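Kaj Bech Wants You to Wipe Less

The kitchen at Udport smells faintly of lemon when I come in, and Kaj Bech is already apologizing for it. "That's left over from this morning," he says, pulling out a chair for me and then, thinking better of it, pulling out a different one with a cushion. "I was trying a new rinse. It's too strong. You'll get used to it, and that's exactly the trouble with it, you get used to it and then you put in more."

I had written to him back in October after a reader sent me one of his little photocopied booklets on looking after wooden tables. It was eight pages long, stapled a bit crookedly, and I read it twice on the same evening and then went and looked at my own dining table with a bad conscience. Kaj runs the household classes at Udport together with Malou Mogensen, and between them they have been teaching people how to clean, mend and look after ordinary things for 17 years. The classes started in Malou's own kitchen, with room for six people if one of them was willing to sit on the step stool. They moved to Udport when the step stool gave out.

He makes coffee the slow way, in a pot, and talks the whole time he's doing it, so my notes from the first quarter of an hour are mostly about coffee. (He rinses the filter first. He has opinions on this.) When we finally sit down I ask him how a person ends up teaching other people to wipe tables.

"Well, my grandmother cleaned houses," he says. "And she took me along when I was small and there was no one to leave me with. So I saw a great many tables from underneath. You learn a lot from underneath! You see what the wood looked like before anyone did anything to it. And then you climb out and look at the top and you think, oh dear, what have they been doing to you."

He spent his twenties in a paint shop and most of his thirties refinishing furniture, and it was in the furniture years that he began to notice how many of the pieces people brought him had been worn out by care. A water ring here and there, sure, and the odd burn from a candle. But a lot of what he was asked to repair was dull, sticky patches where someone had sprayed and wiped, sprayed and wiped, every day for years, always in the same spot in front of the same chair.

"They were good people with clean houses," he says. "I would tell them what had happened and some of them were close to tears. One lady said to me, but I did it every single day. And I had to say, yes, I know, I can see it."

So what should she have done?

"A dry cloth, most days. A slightly damp one after supper, and then the dry one again. If there's jam, then all right, a little soap. We are very quick to reach for the bottle, all of us. I do it too. It's a nice feeling, squeezing the trigger. You feel you've accomplished something before you've even touched the table."

The class that gets the most sign-ups is called simply Table and Cloth, and it takes up three evenings. On the first one, the students don't clean anything at all. They look. Kaj has them run a palm along the grain with their eyes shut, then against it, and they're supposed to say where it feels different. He says people giggle for the first five minutes and then go very quiet.

"I ask them to find the marks. A scuff is one thing and a scratch is another, and a crumb that has been sat on is a third. People come to me wanting to get rid of the dark streaks in the wood, and I have to tell them, my friend, that's the tree."

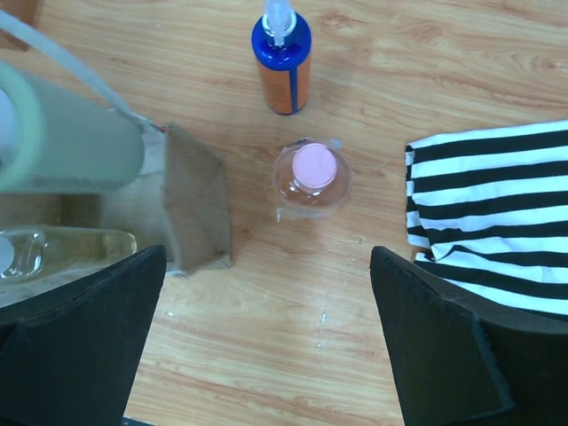

The second evening is given over to bottles, and he warms to this so much that his coffee goes cold. Everyone is asked to bring whatever they have under the sink at home. The record is held by a man who arrived with 19 of them in a wheeled suitcase. They go through the lot together, reading the backs, and sort them into what gets used, what got used once, and what was bought during a sale and forgotten. Several people discover they own the same product under two names. Malou keeps a roll of tape and a marker going, and anything that has been poured into a different container gets a label on the spot or it doesn't go home.

"She's very strict about it and she is right to be," Kaj says. "You think you'll remember. You won't remember! I had a little jar of something in my own cupboard for years, and I could not have told you if it was for polishing or for a cough."

He has a soft spot for the small bottles, the travel kind. He recommends mixing a tiny amount and using it up, and a tiny bottle keeps a person honest. A large sprayer makes you generous, he says, and most tables are harmed by generosity. When I ask what goes into the small one he looks a little disappointed in me, as though I'd skipped ahead.

"Mild dish soap, a few drops, and water. Everyone wants it to be a secret. I could sell it for a lot of money if I called it something."

He was in fact asked to do just that. A cleaning firm by the name of Lemieux got in touch some years ago and proposed a line of wood care with his name on the label. He went to two meetings and enjoyed the sandwiches. In the end he and Malou talked it over in her car and decided against it, and the money they might have made is a thing they bring up whenever the boiler at Udport needs looking at.

Malou herself comes in at this point with a basket of clean cloths on her hip and sits down with us to fold them, and for a while the conversation belongs to her. The third evening is hers. It's all about cloth: which kind for which job, how to wash it, when to give up on it. She doesn't hold with fabric softener on anything that's going to be used for wiping ("it leaves a film, and then you're just moving the film around") and she is fond of old T-shirts and worn-out dish towels.

"Stripes are good," she says. "I tell people, keep your striped ones for dry and your plain ones for wet, or the other way around, I don't mind. But pick one and stay with it. Then the whole family knows, even the children. Even the husbands."

Kaj says he has never once mixed them up. Malou goes on folding.

Her way of folding is worth a paragraph, if you'll allow me. She folds each cloth in half and then in half again, and wipes with one face at a time, turning to a fresh one as it gets grubby, and then opens it up and folds it the other way out. You get eight clean sides from a single cloth that way. I've been doing it at home ever since and I am a little embarrassed at how pleased it makes me.

I ask the two of them whether they ever disagree, and they both say "Wax" at the same time. Kaj likes it, in thin coats, buffed by hand on a rainy afternoon. Malou finds it fussy and would rather use oil and be done by lunch. They held a whole evening on the question once, with a table of each, and let the students vote. It came out even, and neither of them has let it rest.

These days the classes fill up well ahead of time, and the booklet that started all this has now been printed 2,000 times, still on the copier down the hall, still stapled by hand. A second one is on its way. It will be about putting things back, and the working title is Fludero, a word Kaj and Malou use between themselves for the stuff that gathers on any flat surface if you turn your back on it. Keys, a cup, the mail, a bottle of something, a cloth you meant to hang up.

"It comes by itself, like moss," Malou says. "You clear it in the morning and by supper it's there again. I used to get cross about that. Now I think, well, somebody lives here."

Kaj's advice on the subject is to clear the table all the way once a day and leave it bare for as long as it takes to drink a cup of something. He doesn't care when. He does it at night, when the dishes are done, and he sits at the end of it with the lamp on and looks at the wood.

Enton, the folk high school up the road, has asked them to come and do a shorter version for its students, most of whom are moving into a first apartment and own one pan. They've said yes. Malou wants to bring a suitcase of cloths so that each of them can take one home, and Kaj wants to bring a table. They are still talking about how to get it in the car when I put my coat on, and he follows me out to the front steps with a booklet for my sister, and then goes back in for another one, in case she has a neighbor.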